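3.2 Shared laundry equipment and the working area

The laundry study was carried out at the Sturnholm site, in a room used for washing only. Drying and ironing took place elsewhere and are dealt with in Section 4. We chose front-loading machines for this part of the work as they are the type most residents in the Gronow survey said they had at home, and we wanted loading and unloading habits that people would bring with them without being taught.

The control panel was left as supplied. We considered placing English stickers over the printed programme names but decided against it, as the earlier Cimano trial had found that stickers changed how long people spent looking at the dial. Participants were given a printed sheet with the programmes in English and could ask for help at any time. Of the 144 participants, nine asked for help with the dial more than once.

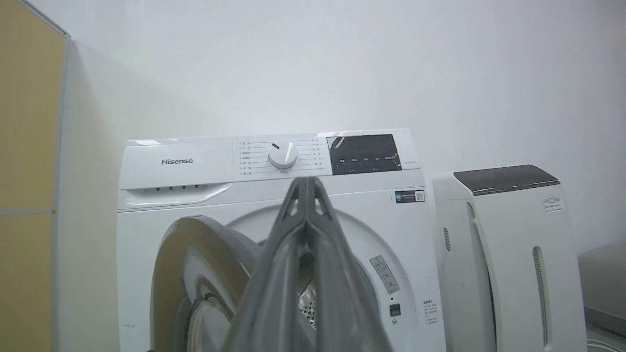

Figure 3a. Upper part of the front-loading machine (Hisense), with the programme dial, display and detergent drawer. The door is open.

Each participant was asked to carry out the same short sequence: open the door, check the drum, load the clothes, add detergent, close the door and choose a programme. The order was not enforced. Many people filled the detergent drawer first, and a smaller group chose the programme before loading anything. We recorded these as variants and did not treat them as mistakes.

Checking the drum deserves separate mention. In the survey most respondents said they always looked inside before loading, but in the sessions this was often no more than a glance as the door swung back. Small items such as socks tend to stay behind against the rubber seal or at the back of the drum, where they are hard to see from standing height. Willy Coppens, who coded the sessions, therefore separated a "glance" from a "check", the second requiring the person to bend down or put a hand inside.
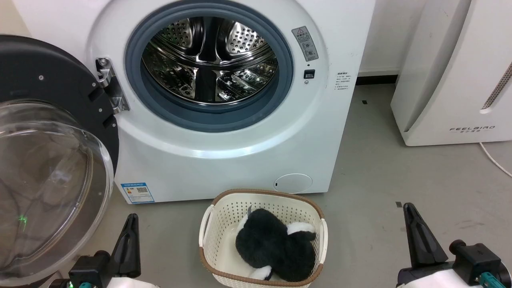
Figure 3b. Empty drum with the door fully open, showing the rubber gasket, the perforated rear of the drum and the door latch slot to the right.

Under this coding, 300 loading episodes were scored. A full check was seen in 225 of them. The remaining episodes were split between glances and cases in which the participant loaded straight away. Older participants bent down less often but were more likely to feel round the seal by hand - a difference we return to in the discussion.

The position of the basket also mattered more than we had expected. It could be placed anywhere on the floor, and participants moved it freely. When it stood directly in front of the opening, clothes were lifted in by the armful and very little was dropped. When it stood to one side, people turned with each load and items fell between basket and machine.

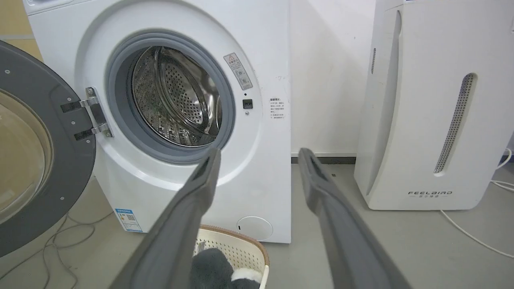

A door that opens to the left makes the left side an awkward place for the basket, and most participants who began there moved it within the first few items. Left-handed participants did so as well, though later in the task. We had planned to mark a fixed spot on the floor, following the Brikari protocol, but dropped this after the November pilot when it became clear that the choice of spot was itself worth recording. Basket position was noted at the start and end of each episode, using three zones: left, front and right. Movements within a zone were not counted.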